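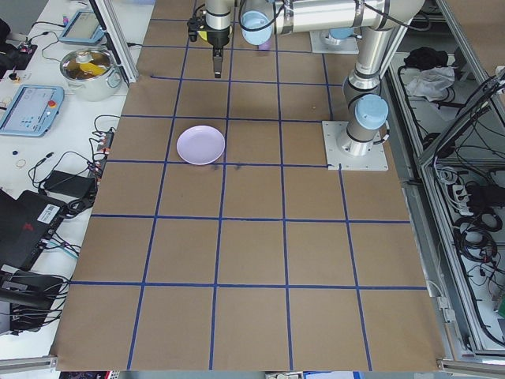
Nota Application Kit for Job Seekers

Item no. 1557
Sold by Wanness Office and School Supply
In stock, ships in 2 working days

The Nota Application Kit is a boxed set of paper forms, folders and guides for people applying to several jobs at once. It was put together for applicants to public sector posts, apprenticeships and company recruitment drives, where each opening has its own form, its own closing date and its own list of papers to attach. It also works for ordinary private applications.

The kit keeps one set of records for every job you apply for. When a call letter comes three months after you sent the form, you can open the folder and see what you claimed, which certificates you attached and which receipt number you were given.

What is in the box

27 application folders, letter size, with a printed front panel
1 master record book, 162 pages, spiral bound
1 document wallet with zipper, for original certificates
1 pad of checklist sheets
2 sheets of photo pockets for passport-size prints
1 wall planner, undated, folded
1 guide booklet, "Filling In the Form"

How the folders work

Each folder has a front panel with spaces for the name of the employer, the post, the reference number of the notice, the closing date and the date you applied. Under that is a row of boxes to tick as the application moves along: form sent, fee paid, receipt saved, admit card received, test taken, interview, result.

Inside there are two pockets. The left pocket is for the notice itself. Print the whole notice and keep it, including the pages on age limits and reserved posts. Many employers take the notice off their website after the closing date, and it is hard to get hold of again. The right pocket is for your copy of the form and anything you sent with it.

The folders are sold flat and need to be creased along the two scored lines before first use. They are made of heavy card and come in buff only.

The master record book

The first section of the book is for facts that every form asks for. There are pages for your name as it appears on your school certificate, permanent and current address, identity numbers, each examination passed with year, board and marks, and each job held with start and end dates. Fill these in once, from the original papers, and copy from the book after that. Most rejected forms we hear about from customers have a small mismatch in them, such as a middle name left out or a passing year that is different on two forms.

The second section is a log. Every application gets one line, and there is a column at the right for the login name you used. We suggest you do not write passwords in the book.

The last section has ruled pages for interview notes. Write down the questions you were asked while you still remember them. Some employers interview for similar posts every year and the same topics come up.

The guide booklet

The booklet was revised in October and now has a longer part on online forms. It covers:

- reading a notice and finding out whether you are eligible before paying the fee
- working out your age on the cut-off date
- turning grades into percentages when the form wants percentages
- scanning a photo and signature to the size limit
- what to do when payment goes through but the form does not show it
- who can attest copies, and what the stamp needs to show
- applying through your present employer

It does not cover written test subjects. For those, see the Bultton Aptitude Workbook, sold separately.

Choosing a version

Standard kit. Everything listed above. This suits most people.

Short kit. Ten folders, the record book and the guide booklet, without the wallet, photo pockets or planner. Good for someone who is working already and applies now and then.

Center pack. Five standard kits in one carton, for training centers, libraries and college placement offices. The guide booklets in the center pack are hole-punched so they can go in a ring binder. Orders for three or more cartons need to be placed by email.

Refills

Folders, checklist pads and photo pockets can be bought on their own. The record book can also be bought on its own, but please note that the page order changed with the current edition. If you have the older book with the green cover, the log pages are at the back and the interview pages are in the middle. Refill log pages fit both editions.

Goes well with

Rostami Certificate Sleeves. Clear sleeves, open at the top, acid free. They fit inside the document wallet and hold one sheet each. Do not use them for laminated certificates, which are a little too wide.

Bultton Aptitude Workbook. Number series, reading passages and basic reasoning, with answers at the back.

Nota Black Pens, box of ten. Many paper forms ask for black ink.

Questions we get

Can I use the kit if all my applications are online?
Yes. Print the confirmation page and the payment receipt and put them in the folder. The checklist pad has a separate sheet for online forms.

Does the kit include any application forms?
No. Forms have to come from the employer. Be careful with anyone who sells forms for a post that has a free form on the official site.

Do you post job notices?
No, we only sell the stationery.

Is there a version for A4 paper?
The folders take A4 if the sheets are not stapled to a backing card - the top edge will show slightly above the pocket. An A4 folder is planned but we do not have a date for it.

Can I return an opened kit?
Kits can be returned within 30 days if the record book has not been written in. Single refills cannot be returned once the wrap is off.

Will you print our center's name on the folders?
For center packs, yes. Send the name as plain text with your order and allow an extra two weeks. We can print in black on the front panel only, and we do not print logos.

Shipping

The standard kit goes by ordinary parcel post. The center pack is heavy and goes by carrier, and someone has to be there to sign for it. We do not ship to post office boxes. If the box arrives crushed, keep the packing and write to us before you send anything back. The wall planner is the part that most often gets bent, and we will send a new one by itself without asking for the rest of the kit.

Page last updated November 26, 2022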